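Water meter diary, July 4, 2021 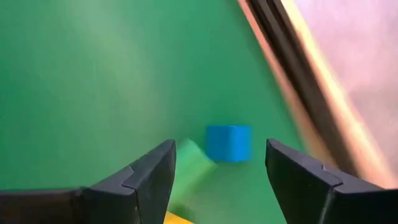 Jomar Cabrera

Read the meter at 06:10, before anyone had run a tap. It stands at 3,537, and the last three digits in red have not moved overnight, so the supply pipe between the boundary and the stopcock is sound. The loss must be on the house side.

Closed the cistern valve in the upstairs toilet and left the rest open. The small dial stopped within a minute. Opened it again and the dial crept. Repeated this 3 times with the same result.

The valve is a Parnel side-entry type, fitted in May. The diaphragm has a nick on the lower edge and the seat behind it is scaled. Soaked the seat in vinegar, turned the diaphragm over and refitted it. The float now shuts off 5 mm lower than it did, which leaves a better margin below the overflow.

Wimier list the diaphragm on its own but only in packs of 100. Wrote to Saneveo to ask whether they will sell a single one. No reply yet.

Pressure at the kitchen tap seems unchanged. Garden tap still stiff, packing nut wants a quarter turn. Next reading tomorrow at the same time, toilet isolated overnight.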